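Speaking tests should sound like speaking

Every September the evening classes at Druststead fill up with adults who need an English certificate. Some want a university place, some need it for a nursing post, and a few have been told by an employer to get one by the end of the year. I have taught these classes long enough to think we are preparing people for the wrong thing, and the speaking paper is where it shows most.

The students learn set answers. They buy a book or sign up to an app such as Stalleo, and they learn two minutes of talk on a memorable journey, a useful object or a person they admire. The better ones can turn any question towards the journey. I had a student last winter who could get there from a question on recycling. Her grammar was very good. When I asked her on the stairs whether the bus was still running, she did not know how to answer me.

I don't blame the students. They pay a large fee and they want the score. I do blame a format in which the candidate talks to one stranger in a quiet room, on topics that can be guessed in advance. Very little of the English people need at work is like that. It comes in pieces, from someone who is busy with their hands and looking the other way.

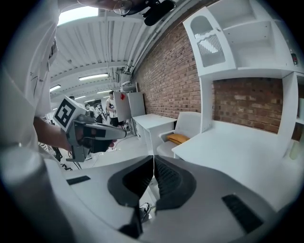
What I would test instead

Give two candidates a job to do together and listen to them do it. It could be putting up a shelf, sorting a delivery or working out a rota. They would have to ask for things, say they had not understood, disagree and change their minds. "Hold that a bit higher" is a plain sentence, but a learner who can say it at the right moment, and follow the reply, has something worth a certificate.

Our neighbours at Skusivside tried paired tasks for their own end-of-course test and kept them. Each task lasts 5 minutes and the teacher says nothing once it has begun. I sat in on a set of them. The quiet students did better than I expected and a couple of the fluent ones did worse, as they had no speech ready and did not listen to their partner.

There are fair objections. A weak partner can pull a strong one down, or leave them nothing to reply to. Marking is harder, and two examiners may hear the same talk differently. It also costs more to run. With 44 candidates in a day, a centre would need extra rooms and more staff, and the fee is high enough already. I would accept a mixed paper, half interview and half task, if that kept the price where it is.

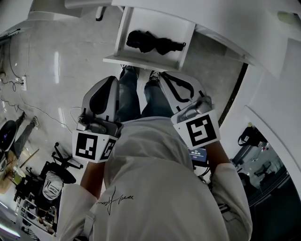 Hands busy with two grippers.

The other complaint I hear is that tasks are unfair to people who are not practical. I think that can be solved by choosing dull jobs that need no skill. The marks should be for the talk, and a crooked shelf should lose nobody a place on a course.

Until the format changes I will go on teaching to it, because my students need the score. But I now keep the last 36 minutes of each evening for paired work, with the books shut and the phones away. Some of them grumble that it won't be in the test.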